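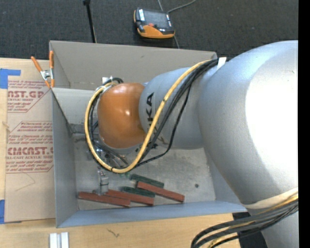

Sandamali Marikar
Cell maintenance lead, Grumine

Bin-picking cell: frequently asked questions

These are the questions we get most often from operators and from people covering a shift on the cell. If yours isn't listed, ask me or Kavinda Miah before changing anything.

What does the cell do?

The KUKA arm picks rectangular blocks out of the grey metal bin on the bench. We use it to try out grasp settings before they go to the customer line at Ullier.

How is the bin held in place?

With spring clamps on the rim. The one at the upper left corner has orange handles. Check before each run that its jaws are fully seated over the rim. If the bin can be moved by hand, it isn't clamped well enough and the pick positions will be off.

Can I move the bin to clean the bench?

Yes, but the bin position has to be taught again afterwards. Allow 20 minutes. Jog to the corners at low speed and save the frame under the same name, or the program won't find it.

Does it matter that the bin floor is scuffed?

No. Scuffs are normal wear. Replace the bin if the floor is dented or a wall has bent inwards, as the gripper finger can catch on it.

How should the blocks be placed?

Anywhere on the bin floor is fine, and they can be at an angle. The red and green blocks use the same grasp settings. Don't stand them on end. The program assumes they are lying down and will come in at the wrong height.

Why is the yellow cable so loose at the wrist?

It needs the slack. The loop goes around the orange wrist cover so that the wrist can turn without pulling on the connectors. Please don't shorten it or tape it flat to the forearm. We did that in July and had to replace the cable. It runs across the KUKA lettering, and that is where we want it.

What should I look for when I check the cables?

Look for rubbing where the black cables pass under the forearm, and for a loose strap. There is a white tie strap at the junction between the forearm and the large joint housing, and a wide cream-coloured strap further down. Both should hold the bundle firmly without pinching it. If you cut a strap off, put a new one on in the same spot before the arm moves again.

A thin strand is bowing out from the bundle. Is that a fault?

Not by itself. Run the wrist slowly through its full range and watch whether the strand touches the bin wall. If it does, stop and tuck it back in with the others.

How often is the arm serviced?

The cables and gripper are checked every Tuesday. The full inspection goes by the hour meter and falls due every 4,000 hours. The meter read 1,826 when this page was last updated.

Where does the pendant go?

On the floor behind the bench, with its cord clear of the bin rim. Keep it where you can reach it while you are watching the gripper. Don't rest it on the bench or hang it from the bin.

The gripper stopped just above a block and won't close. What now?

1. Stop the program from the pendant.
2. Jog the arm straight up until the finger is clear of the bin walls.
3. Check the hoses around the gripper for a kink or a loose fitting.
4. Open and close the gripper by hand command.
5. If it still won't close, leave it stopped and call Mitali Weerasinghe.

Don't reach into the bin while the arm is over it, even if the program is stopped.

What is the sheet in brown paper beside the bin?

Cast acrylic, for guarding. Leave the protective paper and the blue tape on until the panel is ready to be fitted. Don't use it as a work surface, and keep tools off it.

What speed should I use after a repair?

Start at 5 per cent and step through one complete pick. Go back to the normal setting only when the cable loop and the gripper have both cleared the bin walls on the way in and on the way out.

Who signs off on changes?

Either Kavinda or me. Write what you changed in the cell log, including strap and cable work. Spare straps and fittings come from Dimport and are kept in the second drawer of the parts cabinet.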